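The Great Rag Reckoning
Under a brick ceiling, one workroom finally faces its cloth pile

I came for the vault. A friend had told me there was a workroom with a curved brick ceiling, all reddish brown and tan, and I'm a sucker for old brick. So I turned up one morning in May with a notebook and a bag of pastries, and Nhung Đinh put me to work on the cloth.

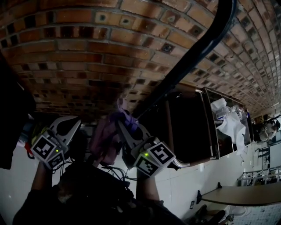 Nhung runs Gultness, a little sewing and mending outfit she started 9 years ago, and she has opinions about scraps. Strong ones! Cotton goes with cotton. Anything stretchy gets its own bag. If you can't tell what a piece is made of, crumple it in your fist, let go, and see how much it sulks. (Linen sulks the most. I had no idea.)

The bags are the real problem. They're white plastic, they all look alike, and they live on the dark metal-framed shelving until they slide out over the front of it. I asked why she doesn't label them and got a look I won't forget soon.

"I did label them," she said. "Then I reused the bags."

Fair enough. I do the same with freezer containers.

Her business partner, Lamai Srithong, is the folder. She can fold a fitted sheet flat, and she'll do it in front of you, a bit smugly, while asking about your kids. Her method for odd-shaped pieces is to pinch the cloth near the top, let it hang, and look for the longest straight edge before you lay it down. I tried it at home on a heap of napkins and got through 12 of them before dinner — a personal best.

Color was where the two of them disagreed. Nhung sorts by fabric and couldn't care less about shade. Lamai wants the purples and pinks together, because customers ask for "something pinkish" and never for "a midweight cotton." They'd settled on fabric first, color second, and then I watched Lamai quietly move a whole stack the other way.

By lunch we'd finished 8 bags and eaten all the pastries. I went home with a bundle of offcuts I have no plans for. They're in a white plastic bag, on a shelf, with no label.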